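The small print on a jar of chutney

I've been making chutney for 8 years and I had never once read a food labelling rule until a man called Frans Prins bought a jar off my stall in Fliltham, turned it over, and asked me where the mustard was.

It was in the chutney, obviously. It's a mustard and plum chutney! But the label I'd drawn up myself (at the kitchen bench, very late, with a nice border) said "spices", and that was it. Frans used to do compliance work for a biscuit company, and he was awfully kind about it. He said I might want to fix that before someone less friendly noticed.

So I went home and started reading, and I didn't really come up for air for a fortnight. What surprised me was how much of food law comes down to wording. An allergen can't hide inside a family name. You have to say it plainly, where a tired parent in a supermarket aisle can find it.

Then came the letter. Another customer had complained to the council, and I was given 20 days to change my labels or pull the jars. I had 200 of them sitting in the garage, all proudly wearing the word "spices". I rang my friend Wouter Van Dijk, who sells hot sauce under the name Amby and has been through this before, and he laughed for what felt like a very long time.

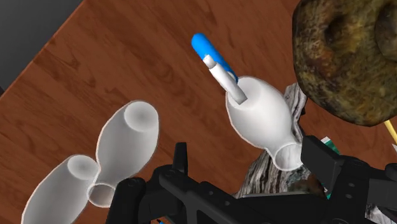 Wouter's own run-in was worse than mine. He'd put "good for your heart" on a bottle because his uncle swore by the stuff, and a health claim is a whole other kettle of fish. He ended up paying a lawyer from a little firm called Van Acker to write back on his behalf, and the bill swallowed his January takings. The sauce now says "hot" and leaves your heart out of it.

I didn't get a lawyer. I rang the officer named at the bottom of my letter, which I'd been dreading, and she was lovely. She told me I could put stickers over the old panel as long as they stayed stuck and didn't cover the batch number. It took me 2 evenings and a lot of tea, and my thumbs have only just forgiven me.

Would I like the rules to be easier to follow? You bet. The guidance for small producers reads as if it was written for factories, then trimmed with blunt scissors. But I've changed my mind about the rules themselves. My neighbour's boy can't go near mustard, and he's been in and out of my kitchen for years.

Frans came by the stall again last week and turned another jar over. He bought the plum and asked whether I'd thought about my font size.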